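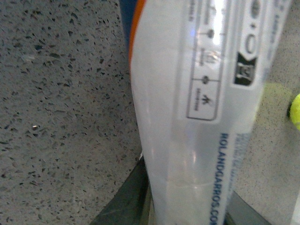 Lulon餐厅恢复午市后,客人需要提前多久订位?

至少提前2天。订位须经Kelix订位系统提交,收到书面确认后方为有效。当日若有余位,餐厅将于上午十点起接受电话询问,先到先得,不收取订金。

Biswas餐饮集团近日宣布,旗下Lulon餐厅将于一月恢复午市营业,同时启用新的季节菜单,并对订位、订金及取消办法作出调整。集团表示,上述安排适用于Lulon餐厅的午市与晚市,集团旗下其他门店暂不受影响。

Lulon餐厅午市自去年厨房改造开始后暂停,其间晚市照常供应,但菜单有所缩减,部分需要长时间炖煮和明火烤制的菜式未能保留。改造工程现已完成,热厨、冷厨与面点间重新分区,出菜口移至靠近主用餐区的一侧。集团在通告中称,工程期间给常客带来不便,谨致歉意。

恢复后的午市时间为中午十二点至下午两点半,最后点单时间为下午两点。晚市时间维持不变,仍为傍晚六点至夜间十点半。餐厅每周固定店休一天的安排继续执行,具体以门店公示为准。

行政主厨埃里卡·阿吉亚尔(Érica Aguiar)介绍,午市将提供3道式套餐,由前菜、主菜与甜品组成,客人可在各类别中自行选择。套餐定价396元,含面包与餐后咖啡或茶,酒水另计。午市同时保留少量单点菜式,以满足用餐时间较短的客人。

“午市的客人多半还要回去工作,出菜节奏必须可靠。”阿吉亚尔表示,“我们在设计菜单时,先确定每道菜从下单到上桌需要多长时间,再决定它适不适合放在中午。有几道菜我本人很喜欢,最后还是留给了晚市。”

据餐厅提供的菜单草案,前菜包括慢烤甜菜根配羊奶酪、鸭肝冻配酸渍洋梨,以及一款每日更换的汤品。主菜以禽类和河鲜为主,其中炉烤春鸡配栗子与黑蒜汁为厨房改造后首次推出,鸡在入炉前须风干过夜,皮面以低温鸡油反复浇淋。素食客人可选择野菌大麦饭。甜品有焦糖苹果挞、柑橘冻和自制冰淇淋。

阿吉亚尔说,春鸡一菜曾多次试制,难点在于胸肉与腿肉所需火候不同。厨房最终采取分段烤制的做法,先整只入炉,静置后将腿部拆下单独回炉,再合盘上桌。该菜在晚市供应时为整只,供两位客人分享;午市则以半只出品。
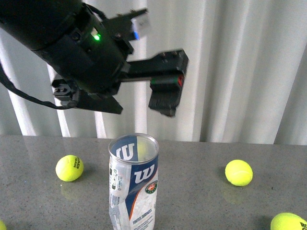

在原料方面,集团沿用既有的产地直供方式,并对禽类供应作出补充规定。采购负责人伊利迪奥·布兰当(Ilídio Brandão)表示,春鸡由签约农场按周供货,到店后须核对屠宰日期、运输温度与检疫文件,三项缺一即予退回。若当周供货不足,餐厅将在菜单上以其他禽类代替,并在客人点单前说明,不以冷冻品补足。

布兰当同时指出,冬季蔬菜的品种有限,菜单配菜将视到货情况调整。餐厅不会为维持菜单文字不变而使用反季食材。对甜菜根、芹菜根、羽衣甘蓝等主要冬季品种,集团已与供应方商定价格区间,预计在本季菜单供应期内套餐定价不作变动。

与新菜单同步实施的还有订位办法。按照新规定,午市与晚市订位统一通过Kelix系统受理,电话仅用于当日余位询问、更改到店时间及告知特殊饮食需要。原先由门店前台以纸本登记的做法予以取消,已登记的订位由餐厅逐一转入系统,客人无须重新办理。

六人及以上的订位须预付订金500元,以每桌计,结账时全额抵扣餐费。六人以下订位不收取订金。客人于用餐前2天以上取消的,订金原路退还;其后取消的,订金可保留至下一次用餐使用,但不予退还;未事先告知而未到店的,订金不予退还,亦不予保留。

门店经理罗热里奥·巴罗斯(Rogério Barros)说,制定订金规定的主要考虑是大桌订位临时缺席对厨房备料影响较大。整只禽类与大份炖菜需要提前处理,一旦客人未到,当晚难以转作他用。巴罗斯表示,餐厅无意借此增加收入,对因疾病、交通中断等情况不能到店的客人,门店可酌情处理,客人应尽早来电说明。

关于保留座位的时间,通告规定午市为预订时间后十五分钟,晚市为二十分钟。超过时限且联系不上客人的,餐厅可将座位安排给候位客人。迟到客人如愿意等候,餐厅将在有余位时优先安排,但不保证原定桌位。

对于携带儿童的客人,餐厅在午市和傍晚较早时段提供儿童餐,须在订位时注明人数。儿童餐不另设套餐形式,由当日主菜中口味较清淡者减量制作。对食物过敏的客人,通告要求在订位时如实填写过敏原,到店后再向服务人员口头确认一次。因厨房共用部分设备,餐厅不能保证任何菜式完全不含坚果、麸质或乳制品的微量残留。

自带酒水的规定亦有修改。晚市客人每桌可携带一瓶葡萄酒,须支付开瓶服务费,费用标准见酒单首页;午市不接受自带酒水。侍酒负责人韦林顿·吉马良斯(Welington Guimarães)表示,午市酒单以杯售为主,选酒时侧重酸度清爽、酒体适中的品种,另备有无酒精的发酵茶饮和果汁搭配。

吉马良斯称,春鸡所用黑蒜汁味道偏甜,过于浓重的红葡萄酒容易压住鸡肉本味,他倾向于推荐带有少许陈年的白葡萄酒,或单宁较轻的红葡萄酒。晚市的配酒套餐将随新菜单一并更换,原有配酒套餐在本月底前仍可点选。

员工安排方面,集团表示,午市恢复后热厨与服务岗位均有增补,相关人员已完成到岗培训。培训由集团内部的Jomley厨务培训项目承担,内容涵盖食品安全、分餐操作、过敏原应对及桌边服务。其中桌边分切一项由资深厨师尼瓦尔多·金塔纳(Nivaldo Quintana)讲授。

金塔纳已在集团任职多年,此前长期负责晚市烤炉。他表示,整只春鸡上桌后由服务人员当面分切,对刀法和时间都有要求,动作过慢会使鸡皮回软。所有承担桌边服务的员工在正式上岗前均须通过实操考核,未通过者继续在厨房内跟学。

集团同时调整了班次。午市与晚市由不同班组分别承担,两班之间设有交接时段,用于清点备料、检查冷藏温度及清洁炉灶。通告称,原先由同一班组连续工作的方式不再采用,员工用餐时间列入排班表,由门店经理负责落实。

服务费的收取方式保持原状。午市套餐定价已含服务费,晚市单点及套餐在结账时加收,收取比例在菜单末页列明。客人另行给付的小费归当班服务及厨房人员共同所有,由门店按月公布分配情况。
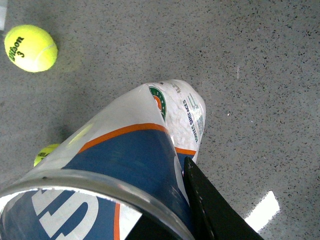 餐饮资讯 / 门店公告

礼券与会员事宜

此前售出的Lulon餐厅晚市礼券继续有效,亦可用于午市消费。礼券面额高于消费金额的,差额不找零,但可在有效期内继续使用;面额不足的,由客人补足差额。因午市暂停而过期的午市礼券,持券人可于一月内到店换领新券,换领时须出示原券,电子礼券须出示购买凭证。

Biswas餐饮集团会员可按原有标准累积积分。积分可抵扣餐费,不能抵扣订金,亦不能与其他优惠同时使用。生日赠饮在午市和晚市均可领取,每位会员每年限领一次。会员资料与Kelix系统中的订位资料分别保存,客人如需更改联络方式,应在两处分别办理。

团体用餐与包场

餐厅内侧包间于午市恢复后同步开放。包间不另收场地费,但设有最低消费,标准按时段区分,由门店在确认订位时以书面告知。包间菜单须提前与厨房商定,临时更改菜式的,餐厅将视备料情况决定能否接受。

企业或个人申请整店包场的,应向集团活动部门提交书面申请,写明用餐人数、时段、用餐形式及是否需要音响设备。申请受理后,集团将提供报价与合同文本,双方签署合同并付清首期款项后,场地予以保留。包场活动不适用前述每桌订金规定。

巴罗斯提醒,一月晚市订位已较为集中,希望安排家庭聚会的客人可优先考虑午市时段。对于已经订妥晚市而希望改到午市的客人,餐厅不收取任何更改费用,已付订金随订位一并转移。

到店须知

餐厅不设着装规定,但请客人避免穿着泳装、拖鞋入店。导盲犬可陪同入内,其他宠物恕不接待。轮椅可由侧门进入,如需协助,请在到店前来电,服务人员将在门口等候。店内提供衣帽寄存,贵重物品请随身携带。

客人可在用餐区为自己的餐食拍照,请勿使用闪光灯或三脚架。媒体采访与商业拍摄须事先取得集团书面同意,拍摄时间原则上安排在非营业时段。

意见反馈

集团表示,新菜单与订位办法实施后,将在一段时间内收集客人意见,并据此决定是否作进一步调整。意见可在用餐后交予门店经理,也可通过订位确认函所附的联系方式提交。涉及食品安全的投诉由集团直接受理,门店不得自行结案。

阿吉亚尔表示,下一季菜单的准备工作已经开始,届时将增加春季蔬菜与羊肉菜式,炉烤春鸡是否继续供应,要看农场的供货情况。具体更换时间由集团另行公布。

以上价格均以人民币计,菜式以当日实际供应为准。本通告与此前发布的午市说明不一致的,按本通告执行。

(Biswas餐饮集团新闻办公室供稿)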